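Home News What's On Hire the Hall Members Contact

Search this site Search Enter keywords Go

The great table debate, settled (for now)

Those of you who skipped the August general meeting missed two hours on the subject of furniture. I was there for all of it, and have the lower back to show for it.

The background, for newer members. Our supper room tables came from the old Dromach tearooms when they shut, and they are timber, heavy, and loved chiefly by people who have never had to carry one. They wobble. They have absorbed decades of tea. Theano Ververidis has been flattening beer coasters under the same leg since before her grandchildren were born, and regards anyone who moves that table as a vandal.

The proposal was to sell the lot and buy folding ones. Consuelo Zabala had done her homework and brought a brochure from Flesero, whose trestles fold flat, stack on a trolley and can be wiped down with anything short of paint stripper. They are grey. The brochure called this "stone".

Montserrat Segura spoke for the opposition. Her view was that a slice of lamington eaten off a grey trestle is a slice of lamington eaten at a polling booth, and there was a fair bit of murmuring at that, mostly from the back where the lamingtons were. Maite Carretero asked whether the tables had to be dragged across the floor quite so often, given what we paid to have it polished. This was felt to be below the belt.

It went to a vote and the timber won by six. We then discovered that keeping the tables meant looking after them, a detail that had not come up.

So, the plan. Araceli Cuesta did up her own dining table over the winter and has offered to run a Saturday-style working bee on whatever day the hall isn't booked. The tops will be washed with sugar soap, left to dry properly, given a light sand with 223 grit (yes, I queried it too, Araceli says it's what the bloke at Sepúlveda Hardware sold her) and oiled. Nobody is to turn up with a belt sander. You know who you are, and so does the piano stool.

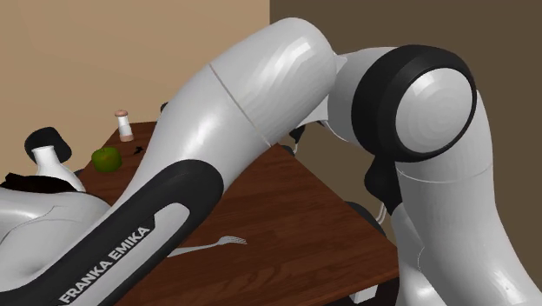
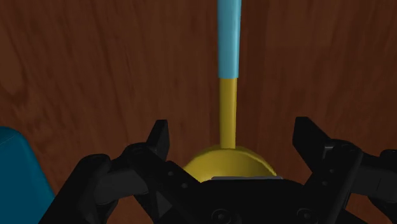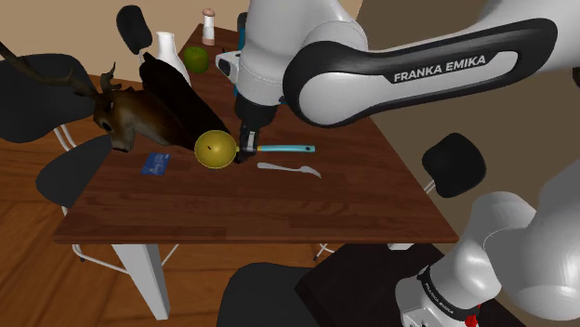 Timber tabletops.

The oil will be Zorna, in the satin. There was a push for gloss but we have seen what gloss does under fluoro tubes, and some of us eat supper facing the window. We've budgeted $80 for the lot, rags included. If you have old flannelette sheets, bring those instead and we may come in under.

Oily rags are to be laid flat outside and not scrunched up in the kitchen bin. I'm told they can catch fire by themselves, and I would rather not write that newsletter.

Start is 9 am, morning tea at half past ten, on the floor if necessary. Wear something you don't like. Names on the sheet by the urn please, and if you can lift, put a tick beside yours - Consuelo has already ticked hers, very firmly, and would like it known that the trestles weigh next to nothing.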